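Newsroom > Press Releases > Company News

Grurnurance Opens Renters Coverage for Gifts and Personal Belongings in Nondham

GRARNSTEAD, 2025-01-26 — Grurnurance, a mutual insurer based in Grarnstead, today announced a renters policy for households in Nondham and the surrounding towns. The policy is called Pasaribu Home and will be sold starting in February. It covers furniture, clothing, electronics and household goods, and it also covers gifts from the day they are received.

Many renters policies pay only for items listed when the policy was bought. Anything that comes into the home later has to be added by phone or by letter. Pasaribu Home drops that step for items worth up to $1,000 each. Items above that amount still need to be listed, and the policyholder has 8 weeks from the day of receipt to do it.

The company tested the policy last year with 206 renting households in Nondham. Those households asked for two changes. The first was a shorter claim form, which now fits on one page. The second was coverage for belongings kept in a shared basement or storage room. Both changes are in the final policy.

Pasaribu Home pays the cost of buying a new item of the same kind. It does not subtract for age or wear, except for bicycles and musical instruments, which are covered under a separate schedule. Water damage from a neighboring apartment is included. Flood from rivers or storm drains is not included and must be bought as an add-on.

Policyholders can choose to pay by the month or once a year. There is no fee for switching between the two. A household can include up to two unrelated adults on one policy, provided both names are on the lease. College students living in a dormitory are not eligible at this time — the company expects to offer a student version later.

Claims can be filed online, by mail or at the Grarnstead office. The claim form asks for the item, the date of loss and what happened. A police report is required for theft.

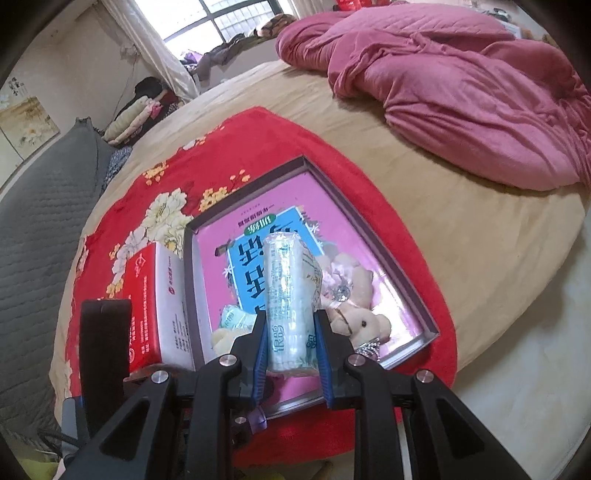

Proof of ownership is the part of a claim that renters ask about most. Receipts are accepted, and so are bank statements, but people who receive gifts often have neither. For those items Grurnurance will accept a photo taken in the home. A picture of an open gift box on the bed, with its pink interior and one wrapped roll held up over it so the lettering on the plastic shows, is enough to start a claim. Printed names on packaging may be in any language, and a translation is not needed. Photos can be stored in the customer's online account at no charge.

Policies already in force with Grurnurance are not affected by this announcement. Current renters customers in Nondham may move to Pasaribu Home at their next renewal date or wait until a later one. Letters explaining the choice will be mailed in February.

Grurnurance sells renters, homeowners and small business insurance. It is owned by its policyholders and has its main office in Grarnstead, with a branch in Nondham.

Contact the Press Office | © 2025 Grurnurance. All rights reserved. | Back to top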